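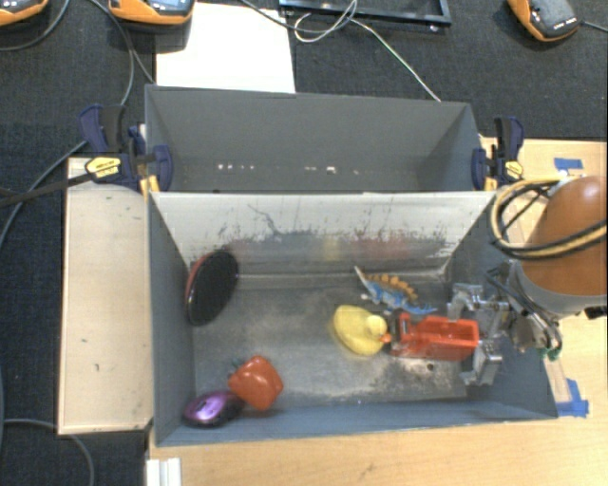
mossyporch wrote: have you called the town yet? Ours in Ralside only takes small electronics at the spring drop-off, everything else goes in the regular cart.

No not yet. Clearing out the junk drawers before we move to Rallovbridge in February. What goes where? Got old computer mice, plastic toys, 2 dead phone chargers, a kitchen timer. Don't want to pay for a dumpster.

Posted by boxed_in_again

tallgrass17
Mice and chargers are e-waste, most office stores have a drop box by the door. Take the batteries out of anything wireless first and tape the ends. Toys in good shape, try a daycare or thrift store, call ahead tho. Hard plastic toys usually can't go in curbside recycling, ours came back with a sticker on the cart.

Droltura_dad
just put it on the curb with a free sign. gone in 2 hours here

pennywhistle
Don't do the curb if its raining. The Mogensen Street transfer station took all our cords, no charge, closes at 4. Bring somthing with your address on it.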